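## 4. Setting up the desk area

Do this before you fill the parts drawers. Allow 49 minutes for the whole section.

1. Wipe the desktop and let it dry.
2. Unroll the blue mat and smooth it from the center out.
3. Put boxed items toward the back and lay the printed cards flat in front.
4. Set the potted plant at the right side of the mat. 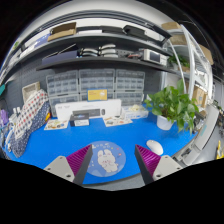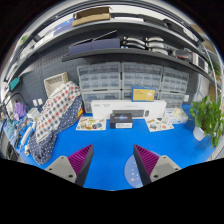
5. Label each drawer on the front, using the Isano label sheets.
6. Load the heaviest parts into the bottom drawers first.

**Note:** Mats bought from Otstead may curl for up to 7 days. Weigh down the corners with books.

**Caution:** Move the plant to the sink for watering. Wait until the pot stops draining before you bring it back.

Replacement mats and drawers are ordered through Manuela Bassi at Trerkura.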